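2018-12-19

The hedgehog is up to 590 grams this morning, so she can stop being weighed every day. I'll do it twice a week from now on and write it on the card by the back door.

She came to me at the start of December. Yupin Kongkaew found her walking along the curb outside the Costa parking lot in the middle of the afternoon, and a hedgehog out in daylight at this time of year is nearly always in trouble. Yupin put her in a shoebox with a scarf and drove her over. She was cold, thin and covered in ticks. I put her on a heat pad set low, under a towel, and left her alone for 30 minutes before I tried any fluids.

The first two nights she ate nothing. On the third she took a spoonful of wet cat food, and after that she didn't stop. She tips the water dish over every night, so I've switched to a heavy ceramic one - she tips that too, but not as far.

I took her to the vet in Kostdale in the first week. Luminița Roman looked at a droppings sample under the microscope and found lungworm, which explained the cough. It was a course of injections and then a second sample, and the second one was clear. The bill came to 90, and Ovidiu Tănase paid half without my asking. Thank you, Ovidiu.

A few people have asked when she'll go back out. Not before spring. The ground is frozen hard here and she would have to find a nest site from scratch. She'll stay in the hutch in the shed, where it's cool enough for her to sleep if she wants to. So far she doesn't want to.

I still need newspaper, the plain kind and not the glossy inserts. Old towels are fine too. Please don't leave bread or milk.

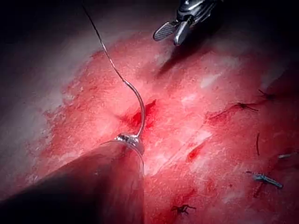

## Other animals

The one-eyed pigeon is still in the bathroom. Mi-kyung Yoon has offered her aviary, and I'm driving him over once the roads are better. Dorin Iordache is lending me the big carrier.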